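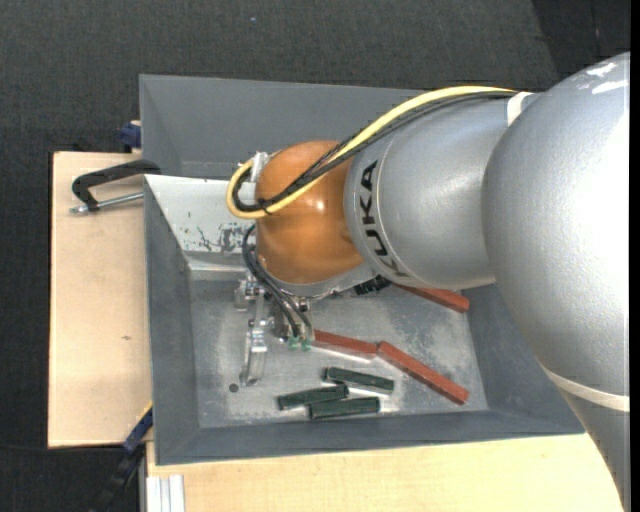
Issue 9, page 4

Automated bin picking: arrangements for the packing and returns teams

Colleagues at the Bepari site will be aware that preparation for automated picking has been under way in the trial area next to the returns benches. The work forms part of the Velero programme, which covers the handling of small parts between goods-in and the packing line. The purpose of this item is to set out what will change for staff, and from when.

At present, mixed parts are lifted from deep metal bins by hand and placed on the belt in the order shown on the packing sheet. The task involves a good deal of bending and reaching, and it has been raised at every safety meeting this year. Under the new arrangement a KUKA arm will reach into the bin and lift parts out with a slender metal gripper. Trials are being carried out with plain red and green blocks, and the bin is clamped in position for the work. Stock items will be introduced only when the operations office has approved the results.

The first station is to enter use on 9th September on the day shift. The late shift will continue to pick by hand until further notice.

Changes to duties

No posts will be removed as a result of this work. Two colleagues on each day shift will be assigned as station attendants. An attendant will fill and change the bins, deal with any part that the arm has been unable to lift, and keep the station log. Attendants will be released from hand picking for the whole of the shift, and will change places with packing staff at the midday break so that the duty is shared.

Colleagues who do not wish to act as attendants may remain on packing or returns. They should inform their shift leader in writing. A decision of this kind will have no effect on grade or on access to overtime.

Pay for attendants will be at the existing picking rate during the first five weeks. The rate will then be reviewed with staff representatives, and any increase agreed will be paid from the date on which the colleague first took up the duty.

Training

Training will be given by Menaka Biswas of the operations office in groups of four. Each session lasts almost two hours and takes place in paid time. It covers stopping and restarting the station, safe entry to the marked area, changing a bin, and completing the log. Staff who have not attended must not enter the marked area while the arm is powered, including to recover dropped parts.

Returns staff are reminded that their benches will move to the Bamadeo side of the building. Lockers are not affected. The walkway between goods-in and the canteen will remain open throughout.

Questions about rotas should be put to shift leaders. Questions about training or the station itself should be sent to the operations office, marked "Velero". Replies of general interest will be printed in the next issue.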